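Triltar Tanker Tracker: Six Weeks With a Low-Cost Oil Data Tool
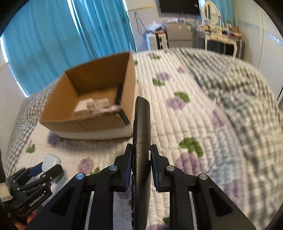

Filed under: Reviews, Oil and Gas

Posted by Booker Lindgren on 2023-03-17

Most people who write about crude oil from home work with the same free sources. There's the weekly government inventory report, the monthly production estimates, and whatever the wire services pass along. The good stuff, meaning ship movements and floating storage, has been priced for trading desks. Triltar, from a small company called Irkow, sells a cut-down version of that kind of data for $20 a month. I paid for it myself at the start of February and have used it nearly every morning.

What you get is a map, a table and an alert system. The map shows crude tankers with their last reported position, direction, and an estimate of how full they are. The table lists the same ships with loading port, stated destination and days since last port call. Alerts go to your email when a ship you follow changes its destination or stops moving.

Setup

Creating an account was simple. You pick up to 100 ships or any number of ports to follow, and you can change the list whenever you want. I started with the big Gulf loading terminals and a handful of ports in India and China. The first load of the table was slow, but after that it came up in a few seconds.

The tool runs in a browser. There is a phone version of the page but the table doesn't fit on a small screen, and you have to scroll sideways to get to the destination column. I gave up on it and only use the phone for reading alerts.

The ship data

Position data was good near coasts and patchy in open water. This is normal for anything in this price range, because the cheap signals come from receivers on land. Triltar fills the gap with a dotted line and labels it as estimated, which I appreciate. A ship that left the Gulf would go dotted for several days and then show up again close to where the line said it would be. Twice the line was well off, both times because the ship had slowed down.

The cargo estimates are weaker. They are worked out from how deep the ship reports itself sitting in the water, and crews type that number in by hand. Some of them forget. I watched one tanker discharge for two days and leave still marked as full. Irkow does put a confidence grade from A to D beside each estimate, and if you ignore everything below B you will have fewer surprises. You will also have fewer ships.

The destination field has the same problem. A good share of ships just say "for orders," and there isn't much any tool can do about that.

Floating storage

This was the part I was most curious about. When the price for later delivery is well above the price today, it pays to fill a tanker and park it. When the curve flips the other way, those barrels come ashore. Anybody trying to work out whether the market is really oversupplied wants to know how much oil is sitting still.

Triltar counts a loaded tanker as storage once it has been stationary for seven days. On the morning I wrote this section it listed 258 ships worldwide. You can't change the seven-day rule, and I think it's too short. Ships wait at busy ports for a week all the time without anyone meaning to store anything. I exported the list to a spreadsheet and set my own cutoff at twelve days, and the total dropped a lot. If you quote the Triltar number straight from the screen you'll be telling your readers that there's more stored oil than there is.

Exports

Exports are plain CSV files, no limit on how many you pull. My full February file came to 3,853 rows and opened without trouble. Column names are clear. Dates are in a sensible format. Port names are not always consistent, so the same terminal can appear under two spellings, and you'll want to clean that up before adding anything together.

History goes back one year on the basic plan. That's enough to compare this winter with last winter. It's not enough to say anything about how producers behaved in an earlier price war, so for that I'm still using my own notes and old monthly reports.

Compared with Clasberg

I used Clasberg for most of last year. It costs more than double, has satellite positions in open water, and lets you set your own storage rule. It also adds refinery outages, which Triltar doesn't have. On the other hand, Clasberg limits exports, and I was always running into the limit by the third week of the month. If refinery maintenance matters to what you write, Clasberg is still the better buy. For crude flows alone I couldn't justify the difference.

I also looked at the Wróbel newsletter, which some readers recommended. It's well written but it's commentary, with a chart or two, and you can't get at the numbers behind it.

Support

I wrote to Irkow twice. The question about duplicate port names was answered the next day by Pauline Yeoman, who said a cleanup was planned and sent me a list of the known duplicates. The list was useful and ought to be on the help page. My second message asked for an adjustable storage rule. I got an automatic reply and have heard nothing since.

Canceling is done from the account page. I tested it and then signed up again, and my ship list was still there.

What I'd want fixed

The storage rule first. After that, the port names, and a table that works on a phone. A setting to hide everything graded C or D would save me a step each morning – right now I sort by grade and scroll.

Verdict

Triltar is fair value if you already know how tanker data goes wrong and are willing to do some work in a spreadsheet. Someone who wants a single number to quote should skip it. I'm keeping my subscription through the summer, and I'll update this post if the storage rule changes.

Rating: three and a half out of five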